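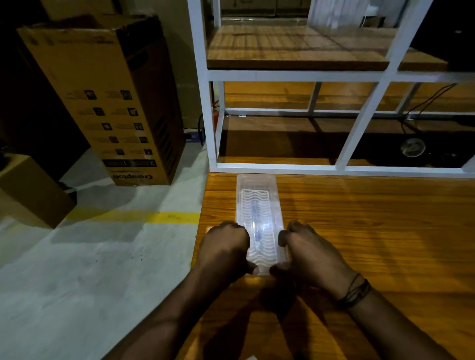
How many demonstrations does a team need before it trains its first policy?

Plan on 200 clean takes of a single task. Smaller sets can be used to test the training script, but the scores from them mean little.

Recording a take for the Okberg student challenge

1. Pick one task and write it in one sentence. Tray handling is a good first task: grip a clear tray by both long sides, move it, let go.
2. Clear the table top except for the parts named in the sentence.
3. Start recording with both hands out of view. Wait 3 seconds, then reach in.
4. Move at normal speed. Keep both hands in view until the tray is released.
5. Stop, then label the take before starting the next one – labels added later tend to drift.

Checking the set

Open the log in Gredero and sort by length. Delete any take with a missing start or a dropped object. In March our club recorded 898 takes and removed 164 of them, mostly for hands leaving the view. Katalin Barta wrote the sort script; Kristóf Juhász keeps the label list.

Clear plastic is hard for depth sensors. Train on color video first and add depth only if the grip point is off by more than a finger width.

Search this site Go

Contact: Firkden Robotics Club | © Firkden | Back to top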